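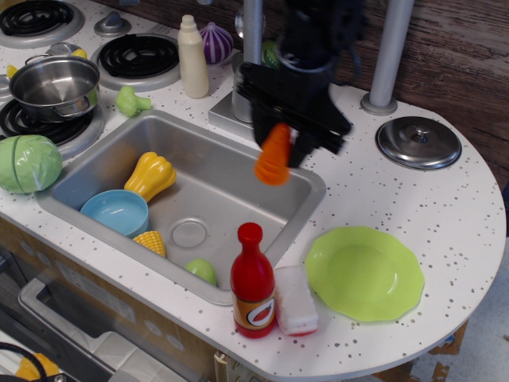
Toys that claim to teach: your questions

Print this page
E-mail this page

Reda Ashour answers the questions parents send to the Bostent Family Centre. Updated in December, when most of them arrive.

Does "educational" on the box mean anything?

Very little. In most cases it is a word the seller has chosen, in the same way that a biscuit can be "wholesome". I went along the shelves at a large toy shop in Bostent one Saturday and wrote down every toy that called itself educational, developmental or "brain-building". There were 107. One of them was a bath sponge.

What about "designed with experts"?

Ask which experts, and what they did. I wrote to the makers of the Ornavov stacking tower, which has a panel on the back about expert design, and was told that "a range of professionals" had been "involved at key stages". I wrote again and got the same letter. Perhaps a very good child psychologist spent months on that tower. The box gives you no way of knowing, so I would ignore the panel and look at the tower.

The advert says children using the toy improved by 27 per cent. Should I be impressed?

Improved at what? The figure comes from the Masanja monthly box, and the leaflet that goes with it doesn't say what was measured, how many children took part or whether anybody looked at children who didn't get the box. Small children get better at nearly everything over a few months, whatever is in the cupboard. Without a comparison group the number tells you that time passed.

My son is two and the box says 3+. Is he ready for it?

Keep this one separate from the rest. An age warning about small parts is a safety matter and you should follow it, however bright he is. A line such as "ideal for curious minds aged 3 to 5" is marketing and you can take it or leave it. The two are often printed close together, which doesn't help.

Do toys with lights and voices teach words faster?

I doubt it. A toy that says "red" when a button is pressed will say it a great many times, and your child may well learn to press the button. Talking to a child about the thing in front of them costs nothing and can go anywhere. If a noisy toy makes them laugh, buy it for that. Check that it has an off switch.

So is pretend play any better, or is that a fad as well?

I like pretend play and I'm still wary of what is claimed for it. You will read that a toy kitchen builds language, early maths, social skills and "emotional regulation". Children at play do talk, sort things and fall out over whose turn it is – but they do that with a cardboard box too. Whether the kitchen adds anything, I can't say, and I don't think the catalogue can either. 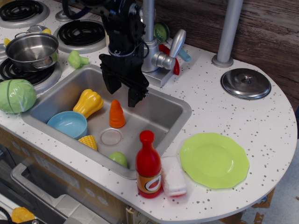

Carrot, corn, pepper and a bowl in the sink of a play kitchen.

It does seem to hold their attention, and that is worth something on a wet afternoon.

Is the dearer version worth it?

Sometimes, if it is sturdier. Lean on it, open and shut anything with a hinge, look at how the joins are made. Pay for those things if you can. I wouldn't pay extra for an activity booklet. I have read 6 of them this year and could not tell you which came with which toy.

We were told at a Pradton open day that our daughter would "fall behind" without the starter set. Is that true?

No one selling a starter set is in a position to know that. If you have a real worry about her speech, movement or hearing, speak to your health visitor or GP. Please don't wait to see whether a set of blocks sorts it out.

Can I get any of my money back?

That depends on the shop and on how you bought it. Keep the receipt, read the returns terms before you open the box, and if the toy does not do what the packet plainly said it would, tell the seller so in writing. "Supports development" is hard to argue with, I'm afraid. "Plays 27 songs" is easier, as you can sit down and count them.

Will you recommend a brand?

No. I get asked this more than anything else, and a few firms have offered to send me things. I send them back.

Print this page
E-mail this page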